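Wobbly office chair? Fix it before you bin it

Quick one, short on time. Most wobbles are loose bolts and nothing worse. Mine was.

What you need — hex key, cloth, old towel if your floor scratches easy. Clear some space first. More than you think.

Get the chair over on its side so you can reach underneath. Don't try it upright, crouching with a flashlight. Did that for 16 minutes once, got nowhere. Bend your knees, hold the seat and an armrest, lower it down slow. Heavier than it looks.
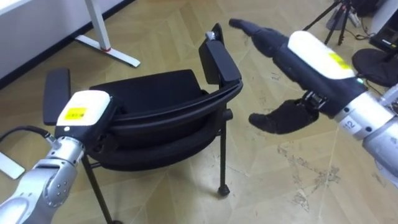
Do I tighten each bolt all the way as I go? Snug them all by hand first, then go back round with the key, a bit at a time, or the last one won't line up.

Armrests next. Wiggle each one. If it moves, the bolts are usualy under the seat. Same key most times. Stop when it's firm, cranking on it strips the thread.

Feet: check the caps. Missing or split ones scratch the floor and make it rock, easy to blame the frame for that. Replacements come in packs, measure the leg before you order. Wipe grit off while your down there.

Then stand it back up, sit, lean left, lean right. Still rocks? Try a different bit of floor before you undo everything.

Do it again in 2 or 3 months. They work loose.

Comments

Homa Esfahani
Bolts were fine, one foot cap was split. Thank you!

Saeed Salehi
Drop of threadlocker, the removable kind. Mine haven't moved since May.

Golshifteh Mohammadi
What if the bolt just spins and spins?

Hooman Tehrani
@Golshifteh stripped insert probably. Pull the seat pad and look from the top.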